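Breakfast table (self-serve)

A breakfast table, sometimes called a breakfast station or toast table, is a small self-serve setup where the things needed for a simple morning meal are kept together on one surface, so that people can help themselves as they come in. It usually has a toaster, something to drink, and a few toppings or dry ingredients set out in a divided tray.

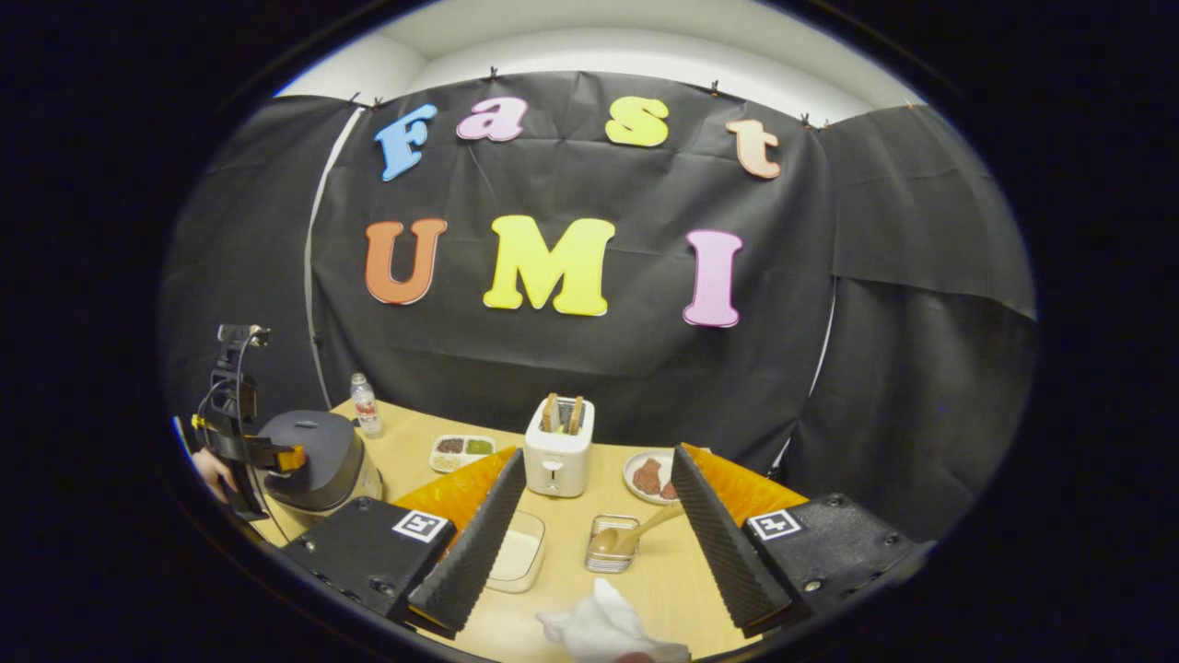
The arrangement is common in shared houses, small offices, guesthouses and school events, and it differs from a full buffet mostly in size. A buffet is laid for a crowd and cleared away at a set hour, while a breakfast table tends to stay where it is all morning -- and in plenty of homes it never gets put away at all, which is rather part of its charm.

Layout

The toaster normally gets the middle of the table, a little toward the back, with clear space in front for a plate and a pair of elbows. A two-slot model is enough for a household of three or four, provided they don't all come down at once. Toppings go beside it, close enough that the toast is still warm when the spoon reaches it. Drinks are better kept well to one side, away from the cord and the crumbs.

Where rice is eaten in the morning, a rice cooker often stands at the far end. It wants room above its lid for the steam, and it is kinder to the wall and any hangings if the steam has somewhere open to go. Many families who eat both rice and toast keep the two at opposite ends of the table, so that one person can fill a bowl while another waits for the slices to pop up.

Surface

Light wood is an old favorite for this kind of table. It is pleasant to look at early in the day and it wipes down easily, though a hot bowl set straight on the finish can leave a pale ring that takes a good deal of patient rubbing to lift. A cloth or a trivet saves the trouble. Crumbs show less on pale wood than on dark, a mixed blessing, as anyone who has rested a sleeve in them will know.

The topping tray

The divided tray is the part that people grow fondest of. Its compartments hold small heaps of dry things: seeds, chopped dried fruit, crushed nuts, toasted grains, colored sugar for the children. Small amounts are best. A heap the size of an egg looks generous and stays fresh, and it can be topped up from a jar without much fuss. Sticky toppings such as jam and honey keep to their own pots, with their own spoons.

The Irish cookery writer Daithí Mac Suibhne gave the tray a whole chapter in his book The Slow Toast Morning, a volume of 319 pages that is still handed around among people who like their breakfast unhurried. He advised setting it out with the plainest toppings nearest the toaster and the sweet ones farthest off, "so that a child must at least walk past the seeds." He also allowed no more than 6 toppings at a time, a rule his own photographs break more than once.

Backdrops and lettering

For a party, a fair or a class breakfast, the table is often dressed with a cloth hung behind it. Dark fabric is popular, as bright letters stand out well against it. Foam letters are light enough to stay up with very little help, and rounded shapes in mixed colors give a cheerful, playroom sort of look. The cloth itself can be held along its top edge with clips. Creases from folding will show, and a warm iron on the back the evening before takes out most of them -- though a few wrinkles do no harm to anybody's appetite.

Side cloths are sometimes added to make a booth. They hide stacked chairs and coats, and they give a small table in a big hall a cozier feeling. They should hang clear of the toaster, and of anything else that gets hot.

Care

The crumb tray under the toaster should be emptied once a week, with the plug out and the toaster cold. Topping trays are washed and dried fully before they are filled again, as a damp corner will turn seeds into a lump by the next morning. Bottled drinks are capped between pourings.

See also: Buffet; Toast rack; Rice cooker; Tea trolley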